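I have been making cards again, which means I have been finding bits of paper in my socks again. Sabina Mridha from the Kilstead craft group got me into torn paper collage back in the spring, and I've not been the same since. No scissors, that's the whole idea. You rip everything by hand so you get those soft feathery edges, and then you layer it up into poppies or autumn leaves or (my speciality) something that was going to be a robin and ended up as a tomato.

I did 28 cards in July for the Dadenport summer fair and sold all but three of them, so naturally I came home convinced I needed more paper. I ordered a mixed pack from Cordero, 97 sheets, and I'll be honest, the greens are a bit dull but the reds are gorgeous. There's a deep one that's nearly wine and a whole run of corals and salmony pinks going down to something like the inside of a shell. I used the deep ones first, obviously, because I have no self-control.

The trouble with tearing is the leftovers. With scissors you get neat little offcuts and you can sweep them up in one go. With tearing you get fluff and slivers, and they drift. I found a bit of yellow in the butter dish last week. I also tore up far more than I needed for the last batch, because it's a lovely thing to do with your hands while the radio's on, and before I knew it I had enough petals for 70 poppies and enough glue for four.

So I've been trying to get better at clearing up as I go. Ignacio Campos, who runs the group with Sabina, swears by a damp cloth, but I tried it and the red dye came off on everything, so that's out for me. What I do now is pick up the big pieces by hand, sort them into an old biscuit tin, and then go over the rest with a soft pastry brush.

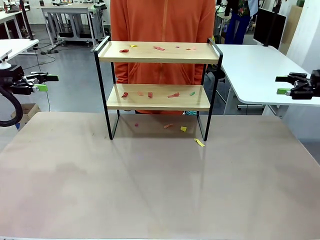

Shelves are the worst for it, I think, much worse than a flat table. Everything you put down for a second stays there, and then you do it again on the next level. I always start at the top and work down, so whatever falls gets caught on the second go. With a two-tier one like this I'd do the upper board, then the lower, then the tabletop underneath, and I'd keep an eye on that bigger yellow strip by the front foot — it's a good long piece and would make a decent daffodil petal. The little lip along the back of the wood is handy too, you can run the brush along it.

The whole job takes me 15 minutes if I don't stop to admire the colours. I do stop. The tin is nearly full now and I'm thinking of doing a confetti-style card with the smallest bits, if I can find a glue that doesn't wrinkle. I've got a pot of Prumeck in the drawer that I've never opened, so I might try that at the weekend and report back.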